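Prelta build log, September, bench 2 at Viltdale and then the upstairs room

Picking up from the last entry. Satish Agarwal finished the second set of linkage arms and left them in the tray by the drill press. I fitted them before lunch. The left arm was stiff through the last part of its travel. I took the pivot out, cleaned the bore with a 70 grit roll because it was the only one I could find, and wiped it down. Smooth after that. Somebody please order finer rolls.

Spring change: the old return springs from Zisberg were too strong for anything knitted. The replacements are softer and the trigger no longer needs two fingers. They will wear out sooner. I opened and closed the thing 200 times on the bench with a cup of coffee next to me and nothing came loose.

Moved upstairs at 2:30 for cloth work. The bench mat is too flat and too grippy to tell us much, and a made bed gives under the fingers the way the real job will.
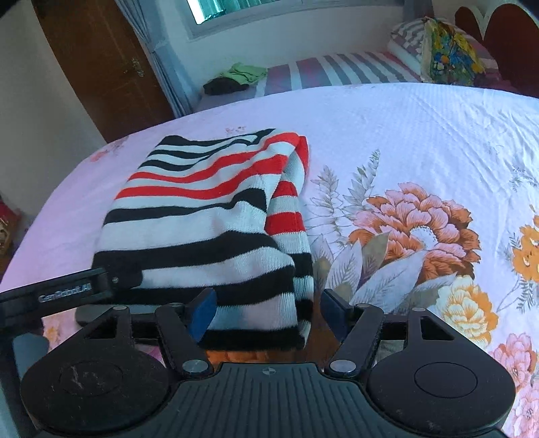
4 min read

Striped rib knit, folded into a tall bundle, set down on the floral sheet. I wanted stripes because it is easy to see afterward how far a fold has shifted. Fingers wide open for the approach. With the pads this far apart I can straddle an edge, but a bundle that size has to be taken from a side or a corner.

Notes on approach:

Coming straight down does badly. The pads push the top layer into a ridge and then close on the ridge alone, so the lower layer stays behind. Coming in low and level, with one pad on the sheet and the other over the garment, gets both layers more often. The sheet tends to come along too. Smoothing it first helps a little.

Urmila Lodhi tried the same thing with her wrist turned and did better than I did. She goes in slower and stops when the first pad touches. I have asked her to write down how she does it, and until she does, copy her.

Log file settings: 2000 ms of padding before and after each trigger pull. The Grewal logger dropped the end of one run again. I reseated the cable and it has been fine, but I don't trust the connector. If it drops again, swap the cable before touching the software.

Second part of the afternoon was small pieces. Grip on the ribbed cuff first, across the band, then on the body.

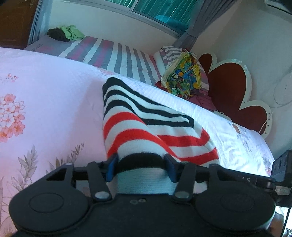 Blue pads closed on the cuff, sock laid out across the white bedspread.

The cuff is the better place to hold. The rib gives the pads something to bite and the material is thick enough that the fingers don't have to close all the way. On the body of the sock I was getting one layer about as often as two, and I couldn't tell which until I lifted.

Pad wear: there is a shiny patch on the spare pads from last week. Not on the ones fitted today. Cleaned both sets with alcohol. Satish wants to try cutting shallow grooves across a spare pair. Fine by me, but keep one pair plain so we can compare.

Weight with everything mounted is 380 grams on the kitchen scale. My wrist was sore after nearly an hour. Moving the logger battery back toward the handle would help, and there is room for it if the bracket gets shortened by one hole.

To do:
Shorten bracket, move battery
Grooved pads, one pair only
Spare cable for the logger
Check both pivot screws after the next long session, threadlock if they have moved
Get Urmila's notes into the shared folder
Repeat the low approach on a towel and on something slippery

Left the springs as they are. Old ones are in the jar marked Zisberg, don't throw them out, we may want them for the towel.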